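Filed under: Workshop notes, Money

Second arm or second-hand gripper? The May budget 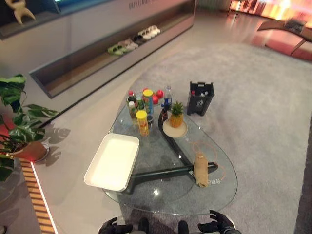 I have been putting off the sums for the next round of equipment, mainly because the answer depends on which job we want done first. Salamatu Usman, who shares the rent and the bench with me, wants clearing up after guests. I want fetching and sorting. The two jobs need different hands, and hands are where the money goes.

The Virnero fingers have a list price I can live with. The servicing is the trouble. The quote assumes 20 hours of use a week, and past that the tendons count as consumables. A replacement set is £119 plus carriage, per hand. We run 2 hands. Four sets a year is my working figure, and I would sooner budget for it now than find it out of the tool money in autumn.

Karaki sell a plain parallel gripper with no tendons at all. It would cope with bottles and cans. I doubt it would cope with cloth, and a tray has to be taken by its edge, with little room underneath when it lies flat on a table. Fruit depends on the pads. Pineapple leaves I am leaving out of the test list until someone gives me a reason to put them back.

Glass is a separate line. Our depth sensor reads clear surfaces badly, so either we pay for the Divero unit or we keep a mat on anything transparent. The mat is cheap, but it changes the job, and a home will not have one. I have put the Divero down as wanted, not ordered.

Things I forgot last year and have now added: spare cables, the longer mains lead, insurance for the hands in transit, and a proper case. Prorkwood make a foam insert to size, with a lead time of four weeks.

Salamatu has the spreadsheet until the end of the month. If she moves the case below the sensor I will not argue. The tendons stay where they are.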